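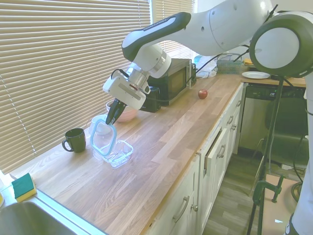

Lists > Kitchen Manipulation Users > Safety and Faults
October, 9.40 am
Posted by Borislav Perić, Clindano operations

Dear members,

I write in reply to Vilém Jireš's message of last evening, which is quoted in full at the foot of this one for those reading in digest form. The Clindano group has now finished its initial review of the dropped-container fault, and I have been asked to circulate the findings before the Skolevura sites resume lid tasks.

The fault occurred during a lid-closing run on the kitchen bench. The arm had picked up the lid of a glass food container by its edge and was bringing it down towards the container. According to the log, the lid rotated between the fingers shortly before contact. The controller had no measure of that rotation and continued as though the lid were level. Its lower edge caught inside the rim and the downward motion went on. The container was pushed along the bench, tipped over the front edge and broke on the floor. The operator pressed the stop 11 seconds after the first abnormal force reading. No person was injured. The operator was seated at the time and wearing closed shoes.

Three matters arise from the review.

The first is the force threshold. The contact limit had been raised in August for work on stiff drawers and was never returned to its earlier value. The arm behaved as configured, and we find no defect in the arm or in the gripper. The configuration file carried no note of the change, and the start-up check does not compare the limit with the task selected. It should do both, and a change request has been lodged with Hlongwane, who maintain our control software.

The second is the grasp itself. A lid held at one edge can swing about the fingers with very little provocation, particularly where the seal is silicone and the finger pads are worn. The pads on this gripper had completed 1333 grasps since they were last replaced. We had no replacement interval for them, and I accept that this was an oversight on our part. The slip was recorded in four earlier runs, each marked by the operator as a minor retry. Had those entries been read together, the run would not have gone ahead.

The third is the response time. The operator saw the container move but was uncertain whether a stop would cause the gripper to release the lid. It does not — the fingers hold on a protective stop and open only on command. This is set out in the site manual, though on a page few operators have reason to consult. It will be moved to the bench card.

The following arrangements apply at all Skolevura sites until further notice:

Lid tasks are to be run with plastic containers only. Glass may be used for static placement, provided it is kept well back from the front of the bench.

The contact limit is to be read aloud from the screen and entered in the run sheet before each session.

Finger pads are to be inspected at the start of each shift and replaced at the first sign of glazing or tearing.

Any slip of a held object is to be recorded as a fault. The "minor retry" category has been withdrawn.

Cupboards and drawers under the arm are to be fully closed before motion is enabled. An open drawer played no part in this event, but the Medik site raised the point and we agree with it.

Broken glass is to be cleared only with the arm in its parked position and the enabling switch removed. I mention this with some emphasis, as the bench was swept on this occasion while the arm was still holding the lid under power.

We have not yet settled whether the wrist force reading alone is sufficient to detect a tilted lid. Our trials with an added camera check are at an early stage, and the results from the Medik bench do not agree with ours. Members who have worked on edge grasps of thin, flexible-rimmed objects are invited to write to me directly.

Yours faithfully,
Borislav Perić
Clindano

Vilém Jireš wrote:

> Dear colleagues,
>
> I understand that a glass container was broken at the Clindano kitchen bench during a closing task. We run the same task at the Medik site with the same control software, and over 20 sessions are booked before the end of the month.
>
> Could the list be told whether the fault lies in the software, the gripper or the settings? I have suspended lid work here in the meantime. Our operators have also asked whether it is safe to press the stop while an object is held, and I would prefer to give them an answer in writing.
>
> I would add that drawers beneath the bench are often left ajar between runs at our site. I should like to see this covered in any new instruction.
>
> With regards,
> Vilém Jireš
> Medik site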